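Workshop > Shared tools > Hand-held grippers > Navholm pair

Shop Kits Spare parts Build notes Contact

Navholm hand-held gripper, built as a pair

The Navholm is a gripper you hold in your hand and close with your fingers. Pravesh Mabaso and I developed it in our shared workshop, and we now offer it as a kit for people who like to build at home. The kit has 114 parts and you need three evenings, maybe more if soldering is new for you.

The pads are ribbed, so thin things such as pens do not turn between them. They can be changed with one small screw each. The spring is quite strong — children may find it heavy.

Please do not tighten the jaw screws fully before both pads meet in the middle. I made this mistake with the first one and the housing cracked.

Weight without cable: 500 g
Pads: black, ribbed, one pair included
Cable: not included
Colour: light grey body 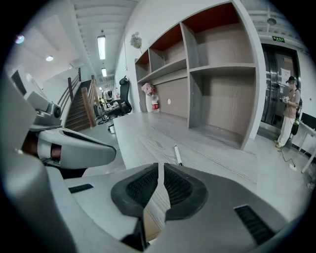
Two grippers at the long table, with a marker pen lying just past the pads.

Questions about the kit go to Zinhle Maluleke, who packs the orders. She answers in English or Zulu, normally within 13 hours.

Related items
Ino spare pad set
Gremel spring, soft
Nkuna table clamp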